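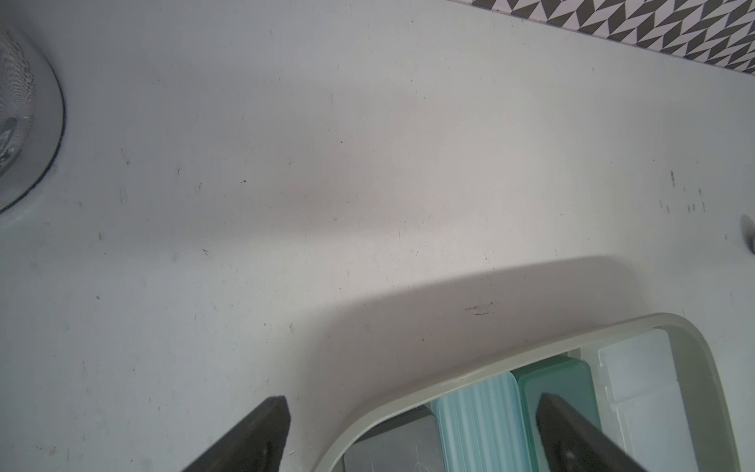
Sorkcombe lunch tray program asks households to rinse before return

2018-06-08
Reading time: 5 minutes

Households that use Sorkcombe's reusable lunch container program will be asked to rinse their trays and boxes at home before returning them, starting with the next collection. The change applies to all 484 households signed up for the program, which is run by the kitchen cooperative Tallau from its building on Gedesard Street.

Until now, members could return containers in any condition. Tallau said in a notice sent to members this week that too many were coming back with dried food in the corners, and that staff were spending the first part of every shift soaking and scraping before any real washing could start.

"We can wash a tray that has been rinsed in one pass," the notice says. "A tray with two-day-old rice in it has to be soaked, scrubbed and then washed, and it takes up sink space the whole time."

In a check of one week's returns this spring, Tallau found that 77 percent of containers had been rinsed or wiped out already. The remaining ones accounted for most of the time spent at the sinks. Trays that had held tomato sauce or curry were the slowest, and several were taken out of use for stains.

Members are not being asked to wash the containers fully. A rinse under warm water is enough, along with a quick wipe of the rim. Lids should come off and be returned separately. Soap is optional. Tallau asks that members not use steel wool or scouring powder on plastic, as scratched surfaces hold on to grease and are harder to get clean the next time.

The notice also covers drying. Trays should be tipped up or left on a clean counter to drain before they are stacked. Containers stacked wet and left in a closed bag over a weekend have been arriving with a sour smell, and those have to go through the wash twice.
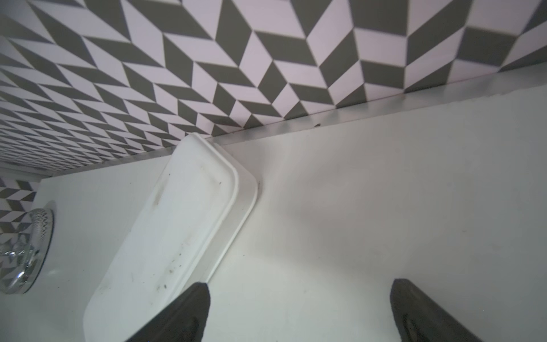
A white plastic tray with rounded corners rests beside a wall of dark gray and white tile.

There is no fine for returning an unrinsed container. A handling fee of 66 cents per item was discussed at the members' meeting in December and voted down. Some members who spoke against it said it would be unfair to people who eat lunch at work and have no sink nearby. Tallau says it will look at the returns again in the fall and does not plan to bring the fee back before then.

For members without a sink at work, the notice suggests scraping out the food with a paper napkin and rinsing the container at home in the evening. A tray that has been wiped out this way is treated as rinsed.

The program began with a single size of rectangular tray and now uses several shapes, among them shallow trays, deeper boxes and flat dishes. They are not all from the same maker, and they do not nest. The newest ones come from Ivanov, a housewares supplier outside town. Together there are now almost 2000 pieces in circulation, counting lids.

The mix of shapes is part of the trouble at home as well. Members have told Tallau that four or five lunch containers will fill a small kitchen sink, and that if they are laid flat on top of each other, only the top one gets any water. The notice recommends standing them on edge, side by side, with the open faces all turned the same way. Water from the tap can then reach the inside of each one, and they can be lifted out one at a time without disturbing the rest.

Larger boxes should go at the ends of the row and thin trays between them. Small dishes can lean against a box if there is no room for them on the bottom of the sink. Anything that will not fit should wait on the counter.

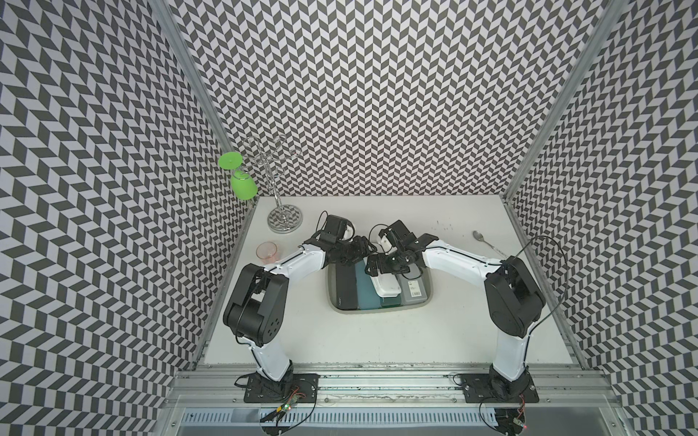

How long should containers soak if food has dried on?

Fifteen minutes in warm water with a drop of dish soap is enough for most food. Baked-on cheese or egg may need half an hour. Tallau advises against leaving plastic to soak overnight, because the water goes cold and the grease settles back on the surface.

The cooperative also asks members to check the sink strainer after rinsing. Rice, lentils and vegetable peel collect there, and it should be emptied into the food waste bin after each batch. Members on Gedesard Street, where many of the buildings have older pipes, were reminded not to pour oil or fat down the drain. It can be wiped out with paper and put in the trash.

Containers that are cracked, warped or missing a label should still be returned. They can be put in the same bag as the others with a rubber band around them, and they will be replaced at no charge. Labels should be left on, including ones that have started to peel at the corners, as they are used to sort the containers when they come in.

Pickup days and drop-off points are not changing. Members may also bring containers to the side door on Gedesard Street during kitchen hours. Bags left outside after closing will not be collected until the next working day, and Tallau asks people not to leave them there over the weekend.

A one-page sheet with the rinsing and stacking steps will be tucked into lunch bags for the next two weeks. Copies are also available at the Sorkcombe library and at the front counter in the kitchen. Households that want to leave the program can do so at any time by returning all the containers they have, and their deposit will be paid back within ten days.

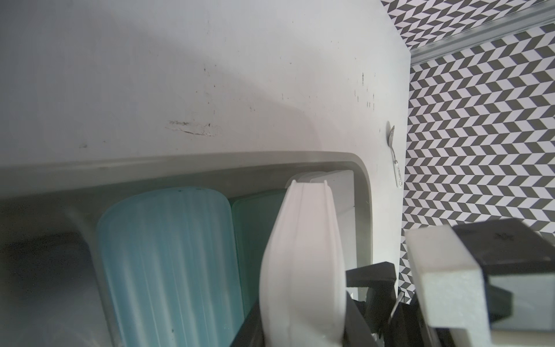

Translucent containers stand upright next to each other in a recessed basin.

New sign-ups are closed for the moment while the cooperative waits for a delivery of lids. Tallau expects to open the list again by the end of the summer.

Get Sorkcombe local news in your inbox every Friday. Enter your email address to sign up. You can unsubscribe at any time.

Related items
Food waste bins: what goes in and what stays out
Library extends evening hours through August
Gedesard Street water main work enters second phase
Tallau kitchen adds a second lunch menu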